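The Pale Floor

By the time Itziar Gallardo got to the school, the robotics club had pushed all the tables into the corridor and Efa Prydderch was on her knees with a roll of tape in her teeth.

"We have the whole floor!" Efa said, once the tape was out. "The whole floor, until six!"

This was the last practice before the Clallen Cup, and the club had been at it since May. Their entry was called Grider. Grider was going to pick things up off the ground and put them somewhere better, and it was going to learn how by watching people do it first – people with a gripper in one hand and a camera riding on top, reaching for things over and over until their shoulders ached. They had 3,220 tries saved already. Onyekachi Okonkwo wanted 500 more.

"Start open," he told Itziar, and passed her the gripper. "Come in low. Lower than you think."

She had only ever done the typing side of the club. She crouched, brought her arm down until her sleeve nearly brushed the tiles, and held it there. On the laptop by the door Efa was watching the picture come through.

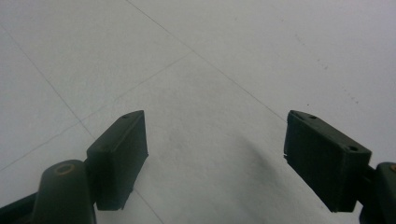
Fingers open, nothing between them yet.

"Oh, that's lovely," said Efa. "Look how big the floor is from down there!"

It was big. Itziar had walked across it for three years and never noticed that the lines between the tiles could look like roads. She thought of Grider, who would only ever know the world from this height, and felt a rush of fondness for it.

"What do I pick up?" she asked.

"Nothing, on the first ones," said Onyekachi. "It has to know what nothing looks like. Otherwise it'll grab at shadows. The spring version did that for a week, remember? It chased its own shadow all the way to the radiator."

"I loved that version," said Efa.

So Itziar practiced nothing. She practiced it slowly and then a little faster, and found that her hand had opinions – it wanted to close, it wanted so badly to close on something, and holding it open was the hardest part of the whole job. Try 61 was shaky. By try 113 she was humming, and Onyekachi had stopped correcting her elbow and was eating a sandwich with every sign of happiness.

Then she shifted her knees and swung back toward the middle of the room for one more.

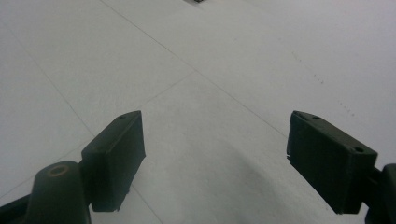
Keep the empty ones, all of them, Régis Roussel called from the doorway, my first team threw theirs out and our robot spent the entire final trying to pick up the paint.

Efa laughed so hard she had to sit down. Onyekachi wrote KEEP THE EMPTIES on the back of his hand in marker.

"Did you lose?" Itziar asked.

Terribly, said Régis, and he seemed delighted about it.

"Right," said Onyekachi, and shook the crumbs off his shirt. He went out to the corridor and came back with the shoebox of blocks, corks and spoons. "Now the good part. Itziar, do you want the cork or the spoon?"

She flexed her fingers, got back down on the tiles and opened the gripper wide.

"Spoon," she said.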